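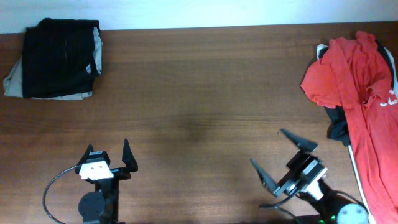
Skernolberg folding evenings return in September, with a longer table and a bigger swap shelf

3 min read
Print | E-mail

DEVVILLE – The Verbruggen clothing room is bringing back its folding evenings this September, and this time there will be 16 places instead of 13. Anyone in the Skernolberg district with a basket of clean clothes and an hour to spare is welcome, and so is anyone who would just like to fold somebody else's.

The idea is as simple as it was last spring. People bring clean laundry, spread it out on a big wooden table and work through it together. A heap of T-shirts goes on one side, the folded stack grows on the other, and there is coffee the whole time. Sessions start at 6:30 p.m. and last 60 minutes, though last spring they often ran on (the talk tends to outlast the shirts!).

"I was the person who kept clean clothes on a chair for a week," said Recep Karaca, who runs the clothing room. "Then I sat down with people who had all kinds of ways of folding a T-shirt, and I found one I liked. I still get excited when a drawer closes properly."

New this season is a short opening lesson on mixed piles, the kind where a bright red T-shirt has ended up tangled with something black. Karaca will show how to pull a heap apart by fabric before folding anything, and how to build a stack with the softer, lighter pieces at the bottom and the firmer ones on top. Later evenings will cover sweaters, fitted sheets and children's clothes, which were requested more than anything else in the spring.

The swap shelf is growing too. Over the spring season, visitors left shirts, pants and jackets they no longer wore, and most of them went home with someone new. The shelf now takes up a full wall of the side room, sorted by size. Clothes should be clean and wearable. Small repairs are fine, and thread and buttons are on hand for anyone who feels like sewing.

Places are free. A guide to the folds taught in the lessons, printed by Umach, can be picked up at the door for $5, and the money pays for the coffee and thread. Sign up at the Verbruggen front desk or just come by and ask if a chair is open.

Press contact: Recep Karaca, Verbruggen clothing room, Devville

Print | E-mail

Comments (4)

marlo_t
Went twice in the spring and loved it. Will the fitted sheet night be early in the season? Mine are rolled up in a ball in the closet

Pia
Can I bring my 10 year old? She folds better than I do.

Verbruggen clothing room
Yes Pia, kids are very welcome with a grown-up! Marlo, sheets will be the second evening.

oldgreencoat
Left a jacket on the shelf in spring and saw it walk past me at the bus stop. Looked great on him.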